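August 2016
Elli Kokkonen
3 min read

We use cookies to remember your preferences. By continuing you accept our cookie policy.

Menu energy values, Doswood recipe set, working notes

Second pass through the Doswood lunch menu. Heledd Pritchard did the weigh-outs in March from the recipe cards. I am redoing the ones where the declared value and the calculated value disagree by more than our limit.

1. Database mismatch

The Trarnel tables list cooked rice on a drained basis and the recipe cards give dry weight. Heledd converted with one yield factor for all rice. Brown and white need separate factors. Corrected in the sheet, column H. Pilaf drops, congee hardly moves. Noodles have the same problem but the cards already state cooked weight, so left alone.

2. Frying oil

Still the worst term. The cards say "oil for frying" with no quantity. Heledd weighed the pan oil before and after and put the difference down as uptake, which also counts splatter and whatever stays on the basket. For crumbed items I would sooner take fat by extraction on the finished portion. Sent crumbed fish and the eggplant to Lozano for fat and moisture. No results yet. Do not fill the gap with the old values.
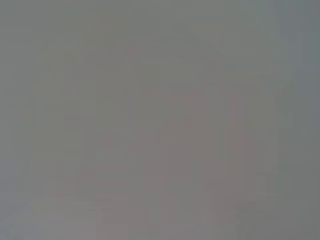

3. Portion weight

Target for the lentil bowl is 300 g. The card assumes a level 220 mL scoop of lentils, and kitchen staff heap it. Declared energy should follow the served portion, so I have asked Doswood for weights off the line at lunch, taken by whoever is serving and without warning them which bowls. Until those arrive the bowl stays flagged amber.

4. Units and rounding

All working in kJ, convert to Calories only for the customer sheet. The family share platter came out at 2,606 kJ per serve. The draft menu had the same number printed as Calories. Heledd caught it. Check every line of the draft for this before it goes back, especially the desserts, which were typed up separately.

Rounding to be done once, at the end. The Sovodis export rounds each ingredient to the whole kJ and then sums, so long recipes drift. Use the raw CSV and ignore the formatted report.

5. Fibre

Trarnel gives carbohydrate by difference with fibre included for some of the grains and excluded for others. Footnote 2 in the tables says which. I had missed this on the barley soup and counted the fibre twice. Fixed. Chickpea salad and the muesli slice still to check.

To do
- Chase Lozano for the fat results
- Ask Doswood whether the dressing is served on the side or mixed through
- Heledd to re-enter the sauces using batch yield after reduction
- Lock column H once the noodle rows are confirmed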